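The Slow Return of the Cold Cream Jar

My grandmother kept hers on the windowsill over the kitchen sink, next to the dish soap and a saucer of rings she took off to do the washing up. It was a heavy white jar with a lid that never quite screwed on straight, and every evening at nine she would scoop out a blob the size of a walnut, work it into her cheeks with both hands (talking the entire time, usually about the neighbors) and wipe it away with a warm flannel. That was the whole routine. She had lovely skin, although she also wore a hat from April to October, and I suspect the hat deserves a share of the credit.

For years I thought of cold cream as something that belonged to her and to stage actors. Then last winter my own face gave up on me. I had been using a foaming wash that left me squeaky, and one morning I smiled at the bus driver and felt my cheeks pull like a drum. A friend pressed a jar of Flomov into my hand and told me to stop arguing and try it!

Cold cream is one of those things that is much simpler than it sounds. You take oil, wax and water, beat them together until they hold, and there you are. The oil loosens makeup and the day's grime, the water feels cool as it leaves the skin, and the wax gives it enough body to stay in the jar.

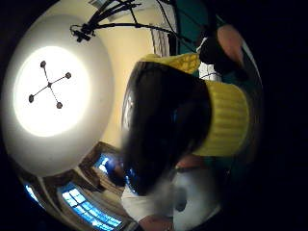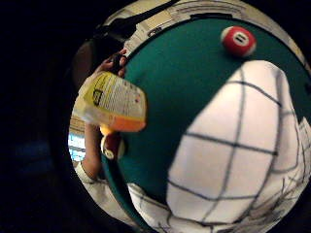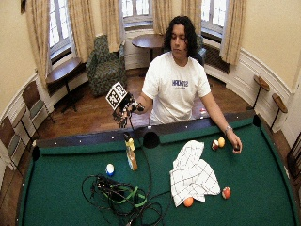
Words by Merle McKinnon
Beauty & Home

Hanan Hakim has been making the stuff for long enough to have opinions on every part of it. Her little company, Lullero, started at her dining table with a hand whisk and a borrowed saucepan, and now turns out 700 jars a month from a unit behind a bakery, so that everything smells of rosewater until the ovens go on and of cinnamon rolls afterward. She melts the beeswax first, very gently, and won't be hurried.

"People email me to ask if it will break them out," she told me, pouring tea. "I tell them I don't know your face! Try a bit along your jaw for a week and see what it says."

I thought that was sensible. My own jaw had no complaints, but my sister, whose skin gets shiny by lunchtime, tried the same jar and went straight back to her gel. If you're oily, you may want to follow with a gentle wash, or keep it for the nights when you've got a full face of makeup to shift.

Now, as to how you use it. Start with dry hands and a dry face, which feels wrong if you grew up splashing. Take more than you think you need and go around in slow circles, leaving the eyes for last and keeping them shut. Give it a minute. Then run a cloth under warm water, wring it well and lay it over your face for a few breaths before you wipe. I do this twice, with the clean side of the cloth the second time. Do wash your cloths, please. I have a stack of cheap cotton ones and they go in the hot wash with the towels.

Prices wander all over the place. The Flomov jar is the sort of thing you'd find on a drugstore shelf, plain and a bit stiff in cold weather, and I've happily finished two. Lullero is softer and smells of roses, and a jar lasts me 90 days if I'm not greedy with it. I also tried the Agbenyega balm, a firmer thing that comes in a tin and travels beautifully, though I found it hard to get out with short nails.

Hanan's one firm rule is to keep water out of the jar. Wet fingers are what spoil a cream, she says, and she sends a small wooden scoop with every order. I lost mine within a week and have been using the handle of a teaspoon, which I keep in a glass by the bathroom mirror. The jar itself has ended up on the kitchen windowsill, next to the dish soap.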